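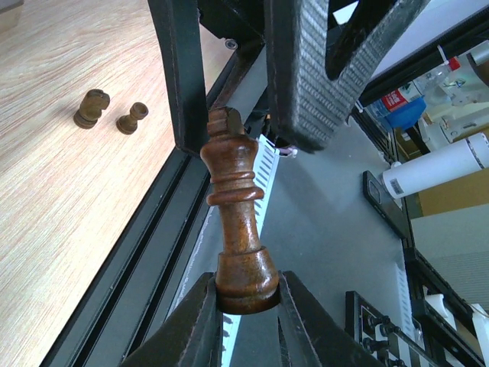

Dark king, from the chess set.

2 min read

2nd March

Message queue between the ward system and the pharmacy system stuck again overnight. 317 medication orders were waiting when I got in. Kadargate side was fine, Dellalton side had stopped acknowledging at some point after the backup. Restarted the interface and it drained in nine minutes, in order, no duplicates that I could find. Checked the first and last orders by hand against the ward screen.

Same fault as last time, I think. The Dellalton listener drops its connection when the backup takes the disk and then doesn't try again. The log just has the one line, "peer closed", and then nothing till the restart. Have asked for the retry setting to be turned on. Told it needs a change request. Put one in.

Allergy field: Wuisan sends free text where Pusedetti wants a code. Anything it can't match goes in as "other", so a patient with penicillin typed as "penecillin" comes out as "other" and the prescriber gets no warning. Went through the test patients and found three like this. Don't want to guess at spellings in the interface. Would sooner bounce the message back to the ward with the text shown and make someone pick from the list. It will annoy the nurses – worth talking to them before we build it.
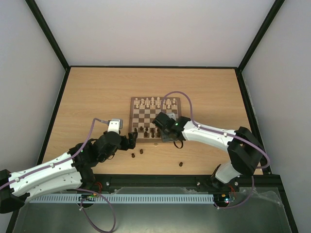
The other half of the problem is the old records. Whatever we do for new messages, the free text already in Wuisan stays as it is until a person looks at it. Pulled a report of distinct entries to see how bad it is. Lots of "NKDA", lots of "nil known", a few that are plainly notes about something else (one says "see blue folder"). The "nil known" ones can be mapped safely if pharmacy sign off the list. The rest can't.

Printer labels on the test ward still coming out with the date of birth on two lines. Changed the font size down one step, better, still wraps on long surnames. Leaving it.

To do:
- chase change request for the retry setting
- send the "nil known" list to pharmacy
- move the queue alarm so it goes off before the morning round
- ask whether the Pusedetti upgrade is still April, the allergy codes change with it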